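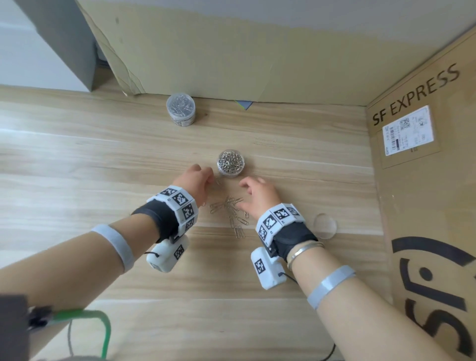

ゼムクリップの詰め作業。両手首に白黒のマーカーがついたバンドを巻いている。

手の値段について

2025年7月15日

小物の詰め合わせと再包装を請け負う会社で、工程の管理を担当している。クリップ、画鋲、ねじ、フック、ときどき化粧品の試供品。客先から届いたものを数え、容器に入れ、蓋をし、ラベルを貼って出す。うちの仕事はほぼそれで全部だ。

詰め場に自動機が入ったのは三月で、プレダルムという会社のアームが一台、奥の列に据えられた。導入の前には、作業者の手の動きを記録する期間があった。手首にバンドを巻いて、机の上でいつもの作業をする。一回の記録は短いが、それを一人あたり200回やった。この文章では、その前後に職場で何が変わったか、そして何を先に決めておくべきだったと私が考えているかを書く。

先に立場をはっきりさせておくと、私は自動化に賛成である。クリップを一日つまみ続けると指の腹が荒れるし、冬は割れる。首と肩にもくる。若いころ私も三年ほど詰め場にいたので、あの仕事を人間のために残せと言う気にはならない。機械にできるなら機械がやればいい。

ただ、賛成であることと、今回の進め方でよかったと思うことは別の話だ。

まず数字を見てもらいたい。据え付けの翌週、同じ品目で人の列とアームの列を比べた。人の列は一人一直で771個、アームは606個だった。この結果が出たとき、詰め場には少しほっとした空気が流れた。私も会議でこの数字を使った。いま思えば使い方がまずかった。アームは休憩を取らないし、夜も動かせる。一直あたりの比較で人が勝っているうちは安心だという話にしてしまうと、逆転した日に言うことがなくなる。速さの勝ち負けで人の居場所を説明するのは、やめたほうがいい。

では何が変わったのか。一番大きいのは、人のところに回ってくる仕事の中身である。

クリップは絡む。容器の中で山になっていると、一本つまんだつもりが二本三本とつながってくる。慣れた人は持ち上げた瞬間の重さでわかるらしく、指先を少しひねって落とす。口で説明してくれと頼んでも、たいてい困った顔をされる。アームはここが苦手で、絡みがひどい箱は途中で止まり、人の列に回されてくる。

つまり、素直な箱は機械が片づけ、面倒な箱が人に集まる。以前なら面倒な箱のあとに素直な箱が来て、そこで手が休まった。いまはそれがない。面倒な箱が朝から続けば、個数は当然落ちる。ところが評価表の目標個数は三月より前のままだった。詰め場の8人のうち、春の評価で前回より下がった人が半分いた。全員が真面目に来て、以前より難しい仕事をしていたのにである。

これは機械のせいではない。目標の数字を直さなかった管理側のせいで、管理側というのは私を含む。指摘してくれたのは詰め場のスディール・クリアンさんだった。「箱の種類を書く欄がないのは変だ」と言われ、日報を見たら本当にその欄がなかった。素直な箱も絡んだ箱も、同じ一個で数えていた。欄を足して、目標を二本立てにするまでに二か月かかった。機械を据える前の週に済ませられた作業である。

二つ目に、記録そのものの扱いを考えたい。 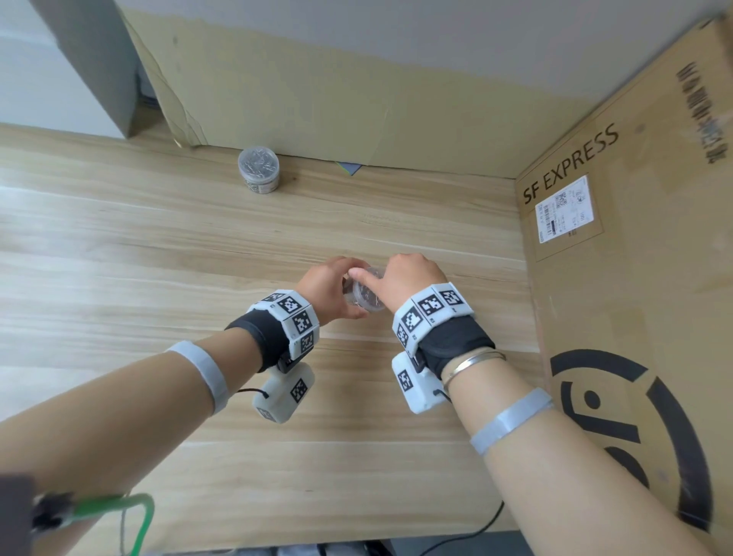

透明な容器を両手で扱うところ。手首のバンドの下に白いモジュールが下がる。

机は詰め場の机と同じくらいの高さにそろえ、まわりに段ボールを立てた。作業者は手首のバンドのほかに、ひじに近いところにも灰色の細いバンドをつける。コードも垂れている。重くはないが、最初のうちはコードを気にして動きがぎこちなくなる、と何人かが言っていた。慣れるまでの分は使わないでほしいという声もあって、私はもっともだと思った。

記録に参加した人には、その時間の時給が普段どおり支払われた。会社としては、就業時間中の業務なのだからそれで足りるという判断だった。法律の上ではおそらく問題がない。しかし私はここに引っかかっている。

時給は、その時間に詰めた箱に対する支払いである。記録の時間に作業者が渡しているのは、箱のほかにもう一つある。絡んだクリップの落とし方、容器を左手で押さえる位置、蓋を閉めるときにどの指を添えるか。何年もかけて身についたものが、一回ずつデータになって残る。箱は出荷すれば終わりだが、データは終わらない。アームの動きがよくなれば、別の工場の列でも使われるだろう。そこまで含めて普段の時給と同じというのは、安すぎると思う。

この点を会議で話したら、熟練と言ってもクリップ詰めだろう、という反応があった。悪気のない一言だったと思うが、私はこれが問題の根だと考えている。詰め場の仕事は長いあいだ、誰でもできる仕事として値段をつけられてきた。求人票にも「未経験可、かんたん軽作業」と書いてきた。ところが機械にやらせようとした途端、手首にマーカーを巻いて何百回も記録しなければならないほど込み入った動きだとわかった。かんたんだと言って安く雇い、難しいと言って記録を取る。この二つを同じ会社が同じ人に向かって言うのは筋が通らない。

取引先のゴーセンスの担当者に聞いたところ、あちらの工場では記録への参加を任意にして、一回ごとに手当をつけたそうだ。断っても配置に影響しないと書面で約束したという。金額は大きくない。それでも、何に対する支払いなのかが明細に一行で書かれている。うちに足りなかったのはその一行だと思う。ヤヴホルムの協力会社ではもう少し踏みこんで、記録を別の現場で使うときは参加者に知らせる決まりにしたと聞いた。こちらは又聞きなので、どこまで守られているかは知らない。

反対意見も書いておく。現場の全員が手当を求めているわけではない。ヴィトリア・フラデさんは詰め場で一番長いが、手当の話を持ちかけたとき、それより椅子を替えてほしいと言った。記録のあいだ座っていた椅子のほうが、普段の椅子よりずっと楽だったのだそうだ。データが先々どう使われるかは自分にはわからないし、わからないものに値段はつけられない、とも言った。もっともな意見で、私はうまく返せなかった。椅子は六月に入れ替えた。

ただ、本人が値段をつけられないからといって、ゼロ円でよいことにはならないだろう。使い道を知っているのは会社と機械の業者であって、作業者ではない。知っている側が説明して、たたき台の金額を出すのが順番だと思う。

三つ目は、機械の世話を誰がするかである。

アームが止まったときの復旧は、当初、業者の遠隔対応に任せる契約だった。実際には詰め場の人が呼ばれる。止まった箱を抜き、絡みをほどき、こぼれたクリップを拾って再開の操作をする。慣れれば一分もかからない。その一分が一日に何度もあり、そのたびに自分の手が止まる。これも春まではどこにも記録されていなかった。いまは交代で担当を決め、担当の日は詰めの目標を外している。トリランスという管理ソフトに停止の履歴が残るので、それを印刷して担当の人に渡している。紙のほうが見やすいと言われたためだ。

担当を置いてから、面白い提案が出てくるようになった。供給する容器を浅いものに替えれば絡みが減るのではないか、というのもその一つで、試してみる価値はある。こういう提案に報奨を出す制度は昔からあるのだが、詰め場から出されたことはほとんどなかった。用紙が事務所にしか置いてなかったからかもしれない。詰め場の入口にも置くようにした。

この先、人の列は減ると思う。そこをごまかすつもりはない。定年の補充はしないという方針がすでに出ているし、別の品目にも二台目を入れる話がある。私が会社に求めているのは、二台目の前に次のことを文書にすることだ。記録への参加は任意とし、手当を別に払う。据え付けの前に目標個数を見直し、その後も箱の種類ごとに数える。復旧の作業は勤務として扱う。列を減らすときは、減らす時期を半年前に知らせる。

どれも大した費用ではない。二台目の見積書を見たが、保守契約の一年分より手当の総額のほうがはるかに小さい。費用を理由に断るなら、見積書のほうにも同じ厳しさで当たってもらいたい。

次の会議は来週で、議題の四番目に入れてもらった。前の三つが長引くと流れるので、資料は先に配っておくつもりだ。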